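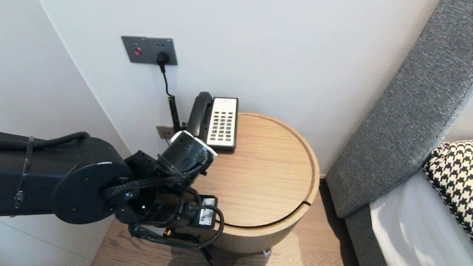

I have been thinking about bedside tables far more than any grown woman should, and I blame the drum.

The drum is what we call the round one that went into the corner of the spare room, between the bed and the wall. It's a light oak colour with a proper visible grain, it has a raised rim running right around the top, and I wanted it the moment I saw it in the Pindby showroom. My husband wanted the square one with two drawers. We had a quiet disagreement next to the lampshades, the sort where you both keep smiling in case the salesperson is listening, and then I bought the drum when he went to move the car.

Some background for anyone new. We moved my mother's things out of storage over winter and the spare room had turned into a holding pen: boxes of saucers, a sewing machine, the exercise bike. My cousin Archana Goel rang to say she was coming to stay for three weeks in October (three weeks!) and I looked at that room and thought, right, she can't sleep on a pile of saucers. So the whole of September 2022 has been spare room month at our place and I've hardly cooked a decent dinner.

The bed was the easy bit. We already had the frame with the grey upholstered headboard, which came off our own bed when we upgraded, and it scrubbed up beautifully with a bit of bicarb and the brush attachment on the vacuum. If you've got a fabric headboard and you've never vacuumed it, go and do it now and don't look in the canister afterwards. I gave it three goes with the bicarb, leaving it on overnight the last time, and the colour lifted by a whole shade. Walls are plain white. I did flirt with a green, and bought two sample pots of it, and they're now in the shed with all the other sample pots.

But the corner! The corner was a misery. There's a gap between the bed and the wall that is too wide to leave and too narrow for most of the furniture human beings make. A square table goes in, but then the pointy corner is exactly at thigh height when you're getting up in the dark, and I have the bruises from the last one to show for it. I tried a stool for a while. I tried a stack of old atlases, which looked terrific for an afternoon and then I put a glass of water on it and felt sick with worry about the atlases.

Round is the answer. You can slide around it half asleep. You can make the bed without barking your shin, and the fitted sheet (my sworn enemy) goes on so much more easily when you're not wedged against a sharp edge with your elbow up near your ear. I know that sounds like a small thing, but I change that bed a lot.

Now, the rim. I love the rim and I also have complaints about the rim. The love first: nothing rolls off. Lip balm, earplugs, those little tubes of hand cream, a pen, they all stay put, and if you fling an arm out in the night you're far less likely to send your reading glasses across the floorboards. My complaint is dust. It collects in the angle where the top meets the rim and a cloth just skates over it. I've ended up using a soft pastry brush, which I bought specially and have labelled NOT FOR PASTRY in permanent marker, and then a barely damp cloth, and then a dry one. Takes a minute. There's a thin dark groove that runs around the side too, just under the top, and the pastry brush does a good job on that as well.

Then there's the phone.

Yes, there's a telephone on it. A real one, black, the sort you get in hotels, with the handset standing upright in its cradle on the left and a cream keypad with rows of little dark buttons and a small red one down the bottom. I've had so many opinions about this phone from family members that I may as well put mine on the record. I think it's fantastic. It came in a job lot from an office clearance, one of those Bajpai auctions where you bid on a box and hope, and I paid 22 dollars for the box. The box also had a desk fan, a hole punch and a great tangle of extension leads in it, so I reckon the phone was as good as free.

My husband says no one under fifty will know what to do with it. My friend Anju Rana, when I told her, said she'd ring it every morning at seven and ask for scrambled eggs. I like the look of it, and that's the main reason it's there. I like a handset with some weight to it. I like that you can put it down at the end of a call and feel you've finished. And our mobile reception in that end of the house is dreadful – you have to stand in the wardrobe to get a bar – so a guest who wants to ring home deserves something better than a wardrobe.

I've set it at the back, right up against the wall, which leaves the front of the table for the things you reach for in the night. I did try it at the front first, and I tried it sideways, and I knocked the handset off both times with a pillow. At the back it's out of the way and you can still lift the handset without leaning too far out of bed. I lay down and tested this several times. The dog thought it was a game.

What I haven't worked out is the lamp. There isn't room for a phone, a lamp, a glass of water and a book on one round top unless the lamp is tiny, and tiny lamps are always either very expensive or give out the light of a sad candle. I've been eyeing off a wall light from Grusik with a swivelling head and a pull cord. I'd need an electrician for it, and the last quote we had for anything electrical made me go and sit in the garden. There's a clip-on version for 37 dollars but I don't trust a clip on an upholstered headboard. If you've tried it and it didn't leave a dent, please tell me, I'd love to be wrong.

The other one I nearly bought, in a moment of madness, was a bedside table with a lamp, a charger and a little fridge drawer built in. Jitbridge make it. It was 549 dollars! I could put Archana up at a motel for a few nights for that, and she'd have a kettle.

A few things that did work, in case you're doing your own spare room and want to steal them:

Put the bed where it has to go first and then measure the gap that's left. I did it backwards twice.

Cut a circle of newspaper the size of the table you're looking at and leave it on the floor for a couple of days. You'll soon know if you keep treading on it.

If you've got plank floors like ours, have a look at what's underneath the furniture before you start dragging it. I lifted everything in the end, with some language.

Sleep in the room yourself for a night. I did, and found out that the street light comes straight in over the top of the blind, that the wardrobe door creaks open on its own at 2 in the morning, and that the pillows I'd been giving to people I love were truly awful. New pillows have been bought. The wardrobe door has a folded bit of cardboard in it, which was meant to be temporary.

Still to do before October: the lamp, something on the wall above the headboard, a hook for a dressing gown, and the saucers, which are now in the hallway and have been for a fortnight. Archana has asked if she can take some home with her and I've said she can take the lot.

I'm off to try the blind again. I've got a roll of blackout fabric and a staple gun, and the rest of the household has gone out for a long walk.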